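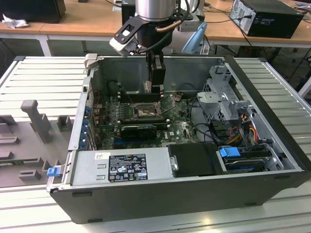
**Karnavia chart eligibility: are bundled album sales to be counted?**

**bsiqueira_arruda** wrote:

Members will be aware that Cotel has revised its rules on albums sold together with concert tickets. From February, a copy included in the price of a ticket counts toward the weekly chart only when the buyer redeems it. I would like to hear how other labels intend to report these sales.

Our own case is the Karnavia live album. Arruda sold 1,191 tickets with a download code attached. Of those codes, 134 were redeemed in the first week. Under the former rules the full number would have been reported.

Benedito Siqueira
Arruda Records

---

**t_thiele** wrote:

> Under the former rules the full number would have been reported.

And the former rules were wrong. A person who buys a ticket has shown a wish to attend a concert. Whether that person wants the album is a separate matter, and redemption is a fair test of it. I supported the change when it was put out for comment and I still do.

Timo Thiele

---

**lowerdeck_records** wrote:

I must disagree with Mr. Thiele. A customer who buys a CD and never removes the wrapper is counted as a sale. The ticket holder paid for the album as well, provided the price was stated separately at checkout. Was it, in the Arruda case?

---

**bsiqueira_arruda** wrote:

It was not listed as a separate charge. The checkout page stated that the album was included, and buyers could not decline it.

---

**lowerdeck_records** wrote:

Then I withdraw part of my objection. I maintain that where the buyer may decline the album and chooses to keep it, the sale should stand without redemption. The present text makes no such allowance.

---

**grelance_distribution** wrote:

For the information of members: Grelance reports redemptions by the date on which the code is used, and the date of the ticket purchase is not passed on. A code used in the fifth week after release is therefore credited to the fifth week. We have had over 400 inquiries on this point and cannot move units between weeks at a label's request.

Corrections to country of sale are accepted until noon on the day before the chart closes.

---

**quillmark** wrote:

This treatment favors large acts. A small label with one tour and one release sees its sales spread thinly across the whole season and never charts at all. Our last title sold 2,000 copies through tickets – a good result for us – and did not appear in any week.

---

**t_thiele** wrote:

With respect to quillmark, the chart is a record of weekly demand. It was not designed to reward a tour. If the codes had been sent with a reminder on release day, a larger share would probably have been used in that week. Several labels already do this.

---

**quillmark** wrote:

We did send a reminder. A good many of the addresses belonged to the ticket agent's resale accounts, and the messages did not reach the people holding the tickets. I do not accept that the label should carry the loss.

---

**bsiqueira_arruda** wrote:

I thank all who have replied. Arruda will report the redeemed figure only for Karnavia, and I shall write to Cotel about optional bundles along the lines suggested by lowerdeck_records. Members who wish to add their label's name to the letter may send me a private message.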